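Bench notebook, propagation side
Sun 7 April

Came in at the weekend because the plugs would not wait. The Laluter trays arrived two days behind and the roots are already circling a little. Wayne Holroyd opened the house for me and then went to look at the boiler, so I worked alone until lunch.

Purpose of the day: see if the two-step potting (fill line first, then hand dibble) loses us less than the one-step potting we did last year. We are short of people on the line and will be short again in June, so I would like to know before we ask for money.

Mix: Zunditz fine peat with bark, 600 liters opened. It was dry in the middle of the bale. I wetted it twice and let it stand. The squeeze test was good on the second try, one or two drops between the fingers, no more. 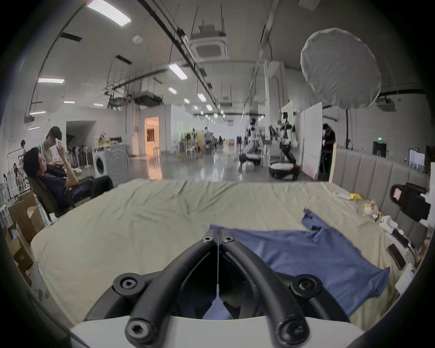

Potted 2000 plugs in total, half each way. Same variety, same pot, same bench. I put the two-step lot on the north side and the one-step lot on the south side, and only afterward I thought that this is not fair, the south side dries sooner. I will change them over on the next watering and write it here.

Notes on the filling line:
The brush at the end of the belt is worn and leaves the pots too full on one side. I lowered it by one hole. Better, but now it makes a noise when the belt starts.
The hopper bridges when the mix is too wet. Hitting it with the rubber mallet helps. Please do not use the shovel, the seam is already open there.

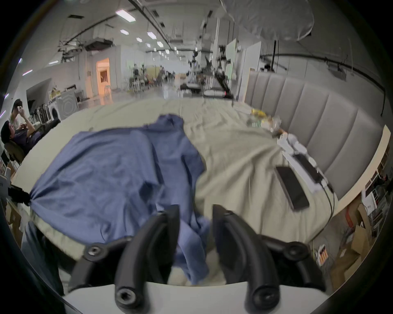 Dibble depth was the difficult point. With the long pins the plug sits below the surface and water stays on the collar. With the short pins it sits proud and falls over when the bench is moved. I settled on the long pins with one washer under each. If somebody takes the dibble board apart, please put the washers back, they are not spare parts.

Watering in: first pass with the boom, second by hand on the edges. The boom misses the last row by the door, as always. The Trundora controller kept the old program in memory and wanted to start again at noon. I stopped it by the manual valve. The log for today therefore shows one cycle that did not happen.

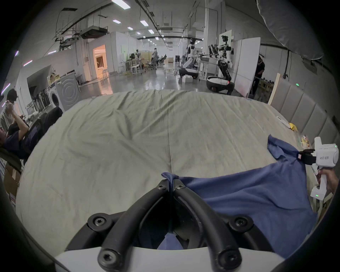

Two grippers on the blue cloth, one at each end.

Pulled 100 plants from the benches after watering to look at the roots, an equal number from each lot. In the two-step lot the plug and the mix have good contact on all sides. In the one-step lot I find air on one side in many of them, the same side where the brush was wrong. So perhaps I am measuring the brush and not the method. It must be repeated with a new brush before we say anything to the others.

Bañez sent the new labels. The ink is good, but the stake is softer than before and bends when the mix is firm. I used them anyway and kept one old packet in the drawer to compare.
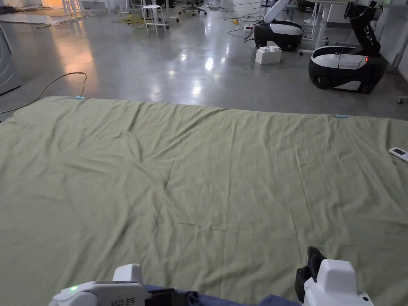 To do

Order brush, ask Wayne which width.
Change over north and south lots, note the day.
Clear the old program from the controller.
Look at collars for rot on the long pin pots, especially by the door.
Repeat the root check with plants from the middle of the bench. Today I took too many from the edge.
Write the hours for both methods on one sheet. Mine are in pencil on the back of the delivery note.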